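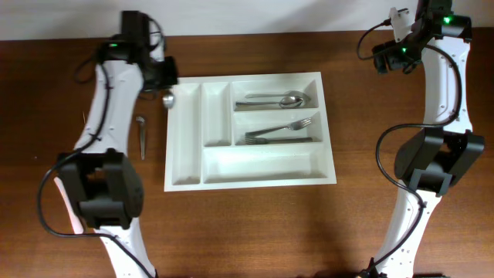

*图/Femi Igwe*

# 晚上网速为什么会掉:Flamilgate 社区宽带延迟测量

网络基础课程项目报告
组员:Femi Igwe、Chukwuemeka Jibrin

## 选题

我们俩都住在 Flamilgate,家里用的都是 Zitora 的宽带,套餐也一样。可是每到晚上八点,Chukwuemeka 那边打视频电话就开始卡,Femi 家却好好的!我们为这件事争了快一个学期:一个说是路由器太旧,一个说是运营商的问题。正好课程项目可以自选题目,那就测一测吧。

我们想弄清楚的是:晚高峰的延迟升高,到底出在家里的无线网、入户线路,还是更上游的汇聚段?

## 方法

测量脚本是自己写的,起名叫 Anow(没有什么含义,是新建文件夹时随手打的)。它每隔一段时间依次探测三个目标:家里的路由器、运营商的第一跳网关,还有我们放在机房里的一台旧主机。这台主机叫 Toledo,名字是上一届同学留下来的,贴纸还在机箱上,我们就没改。

测量点一共 2 个,两家各一个。两家的直线距离是 600 多米,分属不同的光交接箱,这对我们来说是件好事,可以拿来对照。为了排除无线干扰,测量机全部用网线接路由器。最初 Chukwuemeka 图省事用了 Wi-Fi,结果头几天的数据抖得像心电图,只好全部作废重来。

记录的内容很简单:时间、目标、往返时延、是否丢包。脚本每次写一行文本,晚上自动传到 Toledo 上汇总。

## 数据

去掉作废的部分和一次停电造成的空档,最后得到有效记录 2401 条。我们按小时分组,看每组的中位数和最高的那一小撮。中位数反映平时的感受,而视频通话卡不卡,往往要看那一小撮。

画出图来的那一刻真的很兴奋。到路由器这一段,两家都是一条平线,白天晚上几乎没有差别,所以路由器是冤枉的(Femi 要求把这句话写进报告)。到第一跳网关这一段,Femi 家依然平稳,Chukwuemeka 家从傍晚开始往上爬,晚饭后到睡前最高,过了午夜又慢慢落回来。再往后到 Toledo 的曲线,形状和第一跳几乎重合,说明更上游没有再添多少延迟。

丢包也集中在同一时段,不过次数很少,我们不敢拿它下结论。

## 我们的解释

比较合理的猜测是,Chukwuemeka 家所在的那一片,接入段在晚上比较拥挤。光纤到户通常采用无源光网络,一个端口经分光器分给许多用户共享,同时在线看视频的人多了,上行调度就要排队。他家那边是新建的楼,入住的人这一年明显多了,和这个猜测对得上。

但是我们看不到运营商内部的数据,不知道分光比,也不知道端口的实际负载。网关本身对探测包的响应优先级也可能比较低,会让第一跳的读数偏高。好在到 Toledo 的曲线同样升高,这一点让我们放心了一些。

## 遇到的问题

- **时钟不准。** 两台测量机的时间差得挺远,头一次合并数据时晚高峰错开了一大截,我们还以为有了重大发现。后来装上时间同步就好了。
- **探测太密。** 一开始间隔设得很短,被网关限速,读数出现一段一段的空白。放慢以后恢复正常。
- **自己干扰自己。** Femi 的弟弟下载游戏,那几个小时的曲线非常壮观。这部分数据我们保留了,在图上单独标了颜色。

## 收获

课上讲排队时延的时候,公式抄过就算了,这次亲眼看到曲线在晚饭后抬起来,才明白利用率接近上限时延迟为什么涨得那么快。我们还学会了读 traceroute 的输出,知道中间某一跳显示星号并不等于断网!

分工上,Femi 写采集脚本和维护 Toledo,Chukwuemeka 负责清洗数据和画图,报告是两个人轮流改的,所以前后语气可能不太一致,请老师包涵。

## 接下来想做的

测量点太少是最大的遗憾。十一月开始我们打算在同一栋楼里再找几户邻居,看看共用一个分光器的用户曲线是不是一起涨落。已经有两家答应了。另外想加上 IPv6 的对比,Anow 现在只会测 IPv4。

脚本和清洗后的数据都放在课程共享目录里,住址信息已经去掉。如果哪位同学也住在 Flamilgate,又有一台闲置的小主机,欢迎来找我们。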